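Galeria: panos, toalhas e outras coisas que se estendem em cima de uma mesa

Esta página junta o que sobrou de um inverno passado a olhar para tecidos estampados. Começou em novembro, quando Evanthia Deligiannis despejou dois sacos de retalhos no chão da oficina e anunciou que íamos "organizar aquilo numa tarde". Passaram-se bastantes tardes. A coleção tem agora 133 peças, entre toalhas, lenços, cortinas desistentes e alguns panos que nunca souberam muito bem para que serviam.

Nem tudo tem fotografia. Os panos pequenos ficam arrumados na gaveta de baixo e só saem de lá por marcação ou por engano. Para os outros, fica uma nota com o que sabemos deles e, aqui e ali, com o que achamos, que é quase sempre mais.

Quem quiser ver as peças ao vivo encontra-nos no primeiro andar da Casa Poirier, porta verde, campainha que não toca. Batam com força.

Os que vieram da feira

Toalha dos limões
Algodão grosso, limões do tamanho de melões. Misaki Sasaki regateou durante vinte minutos e acabou por pagar o preço pedido, mais um saco para a levar. Tem uma nódoa junto à bainha que já estava lá e que, depois de três lavagens, concluímos ser um limão mais pequeno.

Lenço dos cavalos
Seis cores, todas ligeiramente fora do sítio. O cavalo da esquerda tem a crina pintada por cima da cerca. Gostamos mais dele do que dos outros, que saíram bem e não têm grande conversa.

Cortina Zenduvari
Assim chamada por causa da etiqueta, única coisa legível no verso. O padrão são losangos castanhos sobre castanho, com um apontamento castanho. Helge Lundgren garante que à luz da manhã se vê um verde. Temos ido lá de manhã.

Os que nos deram

Pano do galo
Não é esse galo. É outro, de perfil, com ar de quem foi interrompido. Veio dobrado em oito dentro de uma caixa de bolachas e guarda ainda os vincos — passámo-lo a ferro duas vezes e ele voltou sempre à forma original, como certos parentes.

Toalha de Natal com neve e palmeiras
Oferta de Sheldon Lapointe, que a usou durante anos sem reparar nas palmeiras. Depois de alguém lhas apontar, deixou de conseguir jantar com ela. Está em excelente estado.

Colcha Sukmont
A maior de todas e a única que não cabe em nenhuma das nossas mesas. Para a mostrar inteira é preciso afastar as cadeiras, abrir a porta do corredor e pedir licença ao vizinho. Flores azuis, franja dos quatro lados, peso considerável. Se alguém a quiser levar por uns tempos, falamos.

As paisagens

Chegamos à secção que divide a casa. Há quem defenda que uma paisagem serve para pendurar e quem ache perfeitamente normal pousar-lhe coisas em cima. Brittany Lachance pertence ao segundo grupo e nunca pediu desculpa.

Lago com barco
O barco está de frente e o reflexo está de lado. Fora isso, um lago muito sossegado. O tecido é fino e escorrega; convém prendê-lo com molas.

Serra em três tons
Cinzento, cinzento mais claro e a cor que o tecido já trazia. Comprada como "alvorada". Também pode ser um domingo à tarde.

Árvores escuras com céu aceso
A mais dramática da coleção: árvores pontiagudas escuras, azul fundo à esquerda e no alto, um clarão amarelo e laranja perto do meio e faixas de rosa e vermelho para os lados. Em baixo, à direita, quando já se julgava que as tintas tinham acabado, aparecem uns riscos turquesa. A margem preta dá-lhe um ar de cartaz de cinema. As rugas são nossas.
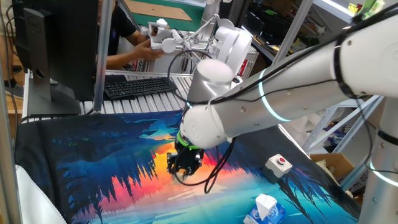 Como se estende um pano grande

Perguntam-nos isto com uma frequência que nos lisonjeia. O método da casa, afinado à custa de muitas discussões:

Limpar a mesa primeiro. As migalhas aparecem debaixo do pano como cordilheiras.

Pegar pelos dois cantos de cima e sacudir uma vez. Quem sacode duas parte um candeeiro, conforme ficou demonstrado.

Alisar do centro para fora com a mão aberta. Há sempre uma ruga que foge para o canto oposto; deixem-na ir.

Nas estampas com céu, decidir à partida de que lado fica o céu. Parece evidente até haver quatro pessoas à volta da mesa, cada uma convencida de que o horizonte é dela.

Para guardar, enrolar num tubo de cartão com o desenho para fora. O armário Flindeck leva os tubos compridos ao alto, desde que se abra a porta devagar e com o pé a postos.

Visitas e empréstimos

Emprestamos panos para mesas, montras e peças de teatro escolar. Pedimos que voltem lavados a frio e, se possível, com o mesmo número de cantos. O lenço dos cavalos não sai. A cortina Zenduvari pode sair quando quiserem e demorar o tempo que for preciso.

Página atualizada a 21 de abril de 2022. Faltam as legendas dos guardanapos, que estão a cargo do Helge.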